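Faltico社製 引き出し式衣類チェスト「Pallia」使用評価報告

作成:スタニフォース研修館(Staniforth)備品管理課
対象:宿泊棟居室への導入を検討する関係部署
公開日:7月7日(日)

## 評価の趣旨

当館宿泊棟の居室には、開館以来、Vindach社の衣類棚が据え付けられてきた。同棚は扉のない開放型で、清掃のしやすさには定評があったものの、棚板のたわみと、衣類が利用者の目に触れる位置に露出する点について、長期滞在者から繰り返し意見が寄せられていた。当課では後継品の候補としてFaltico社の「Pallia」を取り上げ、宿泊棟の居室において7週間の試用を行った。本報告はその結果を記すものである。

評価にあたっては、製造元からの貸与や値引きを受けていない。試用に供した製品は、いずれも当館が通常の手続きにより購入した。評価の主担当は備品管理課のReece Hulme、居室での使用に関する聞き取りは宿泊業務課のRogério Evangelistaが務めた。

なお、本報告の対象は幅60センチメートルの標準型に限る。同社には幅の広い型および鏡付きの型があるが、居室の間口に収まらないため検討から外した。

## 製品の概要

Palliaは、引き出しを3段備えた箱型のチェストである。本体は工場で組み上げられた状態で届き、利用者側で行う作業は脚の取り付けと転倒防止金具の固定のみとなる。本体重量は19キログラムと表示されている。当課で計量したところ、脚を付けた状態で表示との間に問題となる差は認められなかった。

天板の縁はわずかに丸められており、手を掛けても角が当たらない。前板には取っ手がなく、上端に設けられた溝に指を入れて引き出す。外観はすっきりしているが、この溝については後段で改めて触れる。

色は淡色と濃色の別があり、当館では淡色を選定した。既設の机および寝台の枠と並べても違和感はなく、居室の印象を損なうものではない。

## 搬入および設置

梱包は過不足のないもので、緩衝材は紙を主体としている。廃棄物の分別は容易であった。ただし、外箱に持ち手の穴がないため、階段での搬送には毛布または搬送帯の使用が望ましい。宿泊棟には昇降機のない区画があり、当該区画への搬入には必ず二人で当たることとした。

脚の取り付けに要する工具は付属している。付属の工具は柄が短く、最後の締め込みに力が入りにくい。当課では手持ちの工具に切り替えて作業した。説明書の図は明瞭であるが、日本語訳には誤植が散見され、金具の左右を取り違えるおそれのある箇所が見受けられた。設置担当者は図の方を優先して確認されたい。

転倒防止金具は壁面への固定を前提とする。石膏ボードの壁では下地の位置を調べてから取り付ける必要があり、当館の居室のうち窓側の壁に設置したものでは、下地が予定の位置になく、設置場所を移すこととなった。金具を固定しないままの使用は、下段と上段を同時に開けた場合に本体が前に傾くため、認められない。

## 引き出しの動作

引き出しの滑走部は金属製のレールで、荷重をかけた状態でも動きは安定していた。閉じる際には終端の手前で速度が落ち、静かに収まる。夜間に帰室する利用者が多い宿泊棟では、隣室への音の影響が小さいことは大きな利点となる。聞き取りにおいても、静かさに関する評価は一様に高かった。

一方、前述の溝については意見が分かれた。指の太い利用者からは、最上段は問題なく開けられるが、最下段は腰を落とさなければ力が入らないとの指摘があった。冬季に手が乾燥していると指が滑るとの声も想定される。Vindach社の棚ではそもそも開閉の動作が不要であったため、使い始めの数日は手間に感じたという回答も記録されている。

引き出しは完全に抜き取ることができる。底面の両側にあるつまみを内側へ寄せながら手前に引く方式で、清掃係の職員は初回の説明のみで作業に慣れた。レールの溝にたまった糸くずの除去も容易である。

## 衣類の収納性

チェストの評価において最も重視したのは、利用者が日常的に持ち込む衣類がどのように収まるかである。当館の長期滞在者の荷物は、肌着、襟付きの上衣、運動着が中心で、厚手の外套は別に設けた衣装掛けに収めることを原則としている。

肌着および薄手の上衣については、どの段でも余裕があった。立てて並べる収納にも、重ねる収納にも対応できる深さがある。仕切り板は別売りで、今回は購入していない。仕切りのない状態では、立てて並べた衣類が数日で倒れ、奥へ寄る傾向が見られた。購入の可否は本導入の際に改めて検討したい。

判断が難しかったのは、フードの付いたものを含む厚手の長袖である。袖を内側に折り込み、身頃を横長にまとめれば収まるものの、畳み方が粗いと上端が前板の裏に当たり、引き出しが途中で止まる。無理に引くと生地を傷めるおそれがある。厚手の衣類は最下段に入れるよう、居室の案内文に一文を加えることとした。

畳む場所についても付言しておく。Palliaの天板は、長袖の衣類を広げて畳むには奥行きが足りない。居室の机、または談話室の木製の卓を用いる方が形を整えやすい。胸や裾に印字のある衣類では、印字の面に折り目を重ねない畳み方を推奨する。

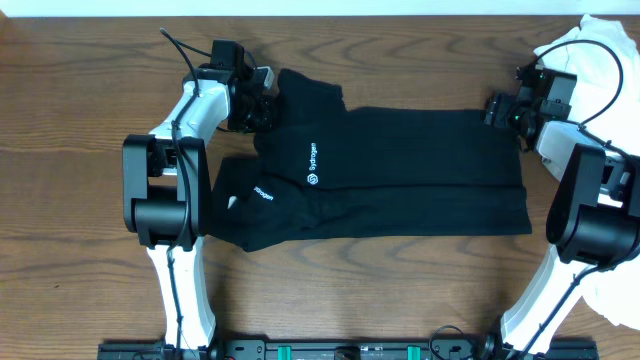
## 素材および衣類への影響

引き出しの内側は平滑に仕上げられ、編み地の衣類を滑らせても引っ掛かりは生じなかった。底板の継ぎ目にも段差はない。前板の裏側にある固定用の部品だけは角がやや立っており、厚手の衣類を詰め込んだ場合に接触する。試用期間中に生地の破損は報告されていないが、製造元には樹脂の覆いを付けるよう改善を申し入れた。

開封直後には接着剤に由来するとみられる臭いが感じられた。引き出しを抜き取り、換気した部屋に置いたところ、居室での使用を始めるまでに気にならない程度に弱まった。臭いに敏感な利用者の部屋に置く場合には、設置日に余裕を持たせることが望ましい。

濃色の衣類から内装への色移りについても確認した。乾いた衣類を収納する限り、淡色の底板に着色は見られなかった。湿り気の残る衣類については試験を行っていない。十分に乾かしてから収納するよう利用者に求めることは従来どおりであり、この点で運用を変更する予定はない。

天板に置かれた飲料の輪染みは、固く絞った布で拭き取ることができた。ただし、化粧品とみられる油分を含む汚れは跡が残った。中性洗剤を薄めて拭いた後も、斜めから光を当てると判別できる。天板の表面処理は、不特定の利用者が使う環境に対してはやや弱いと判断する。

## 利用者からの聞き取り

聞き取りは、試用居室に滞在した利用者を対象に、退室時に宿泊業務課が実施した。質問は開閉のしやすさ、容量、見た目、音の各項目とし、自由記述欄を設けた。以下に主な記述を要約して掲げる。

- 衣類が見えないため、来訪者を招き入れやすくなった。
- 前の棚では何がどこにあるか一目で分かった。今は段を決めておかないと探すことになる。
- 夜に開けても音が気にならない。
- 最下段は開けにくい。座ったままでは届かない。
- 厚手の服を入れる段がもう少し深ければよい。
- 天板に小物を置けるのは便利だが、縁が丸いため筆記具が転がり落ちる。

Evangelistaの所見によれば、不満の多くは入居直後の利用者から出ており、滞在が長くなるにつれて段の使い分けが定着する傾向がある。段ごとに内容を示す札の要望も寄せられたが、前板に粘着式の札を貼ると剥離時に表面が傷むため、採用を見送った。代わりに、引き出しの内側に差し込む紙片の使用を案内している。

畳むことを不得手とする利用者への配慮も課題として挙げられた。厚手の上衣を大きく丸めて入れ、引き出しが閉まらなくなった例がある。宿泊業務課では、談話室の卓を使った衣類整理の案内を入居時の説明に加え、フードや袖の扱いを口頭で伝えることとした。黒一色の長袖では袖と身頃の境が見分けにくいため、片袖を横に伸ばして位置を確かめてから折り込むよう説明している。

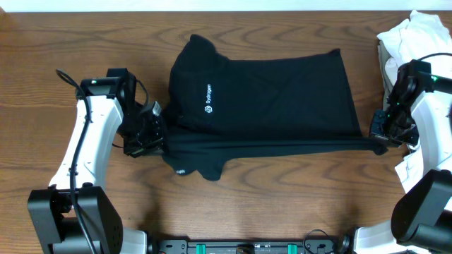 ## 従来品との比較

Vindach社の棚との比較では、次の差異が認められた。

**清掃性。** 開放型である従来品の方が優れる。Palliaは引き出しを抜き取らなければ内部奥の清掃ができず、退室時の清掃に要する手順が増える。ただし、滞在中に衣類の上にほこりが積もることは大幅に減った。

**耐荷重。** Palliaが優れる。従来品で見られた棚板のたわみに相当する変形は、試用期間中に確認されなかった。長期の変化については引き続き観察を要する。

**修繕。** 従来品は棚板単位で交換が可能であった。Palliaもレールおよび脚は部品として供給されるが、前板の単独供給はなく、引き出し一式での交換となる。前板の傷は最も起こりやすい損傷であるため、この供給方式は当館にとって不利である。

**占有面積。** 奥行きはPalliaがやや大きい。寝台と壁の間が狭い居室では、引き出しを全開にすると通路がふさがる。該当する居室では、窓際への配置換えを前提に検討する。

価格については、購入数量により見積額が変わるため、本報告には記載しない。必要とする部署は備品管理課まで照会されたい。

## 製造元の対応

試用中、一台について最上段の減速機構が働かない不具合が生じた。Faltico社の窓口に連絡したところ、交換用のレールが送付され、当課で交換して復旧した。窓口の応対は丁寧で、返答にも遅滞はなかった。不具合品の返送は求められたが、送料は先方の負担であった。

説明書の誤植については、該当箇所を列記して送付した。次回の改訂に反映する旨の回答を得ている。前板裏の部品に関する改善の申し入れには、検討するとの返答にとどまり、時期は示されていない。

## 評価

備品管理課は、Palliaを居室用衣類収納として条件付きで推奨する。開閉音の小ささ、本体の剛性、設置後の安定性は、いずれも宿泊棟の用途に適う。他方、天板の汚れに対する弱さと、前板の供給方式は、多数の居室で使い続ける際の負担となる。

推奨に付す条件は次のとおりとする。

1. 転倒防止金具を必ず壁面の下地に固定し、設置後の点検記録を残すこと。
2. 厚手の衣類を最下段に収める旨を、居室の案内文に明記すること。
3. 天板に敷物を備えること。敷物の仕様は別途定める。

Hulmeは、上記のほか、狭い居室への導入は配置図の確認を終えるまで保留すべきであるとの意見を付している。当課としてもこの意見を採り、対象となる居室の一覧を宿泊業務課と共同で作成中である。

試用に供した製品は引き続き居室で使用し、レールの摩耗と天板の状態を11月に再度点検する。点検の結果は本報告の追補として掲出する。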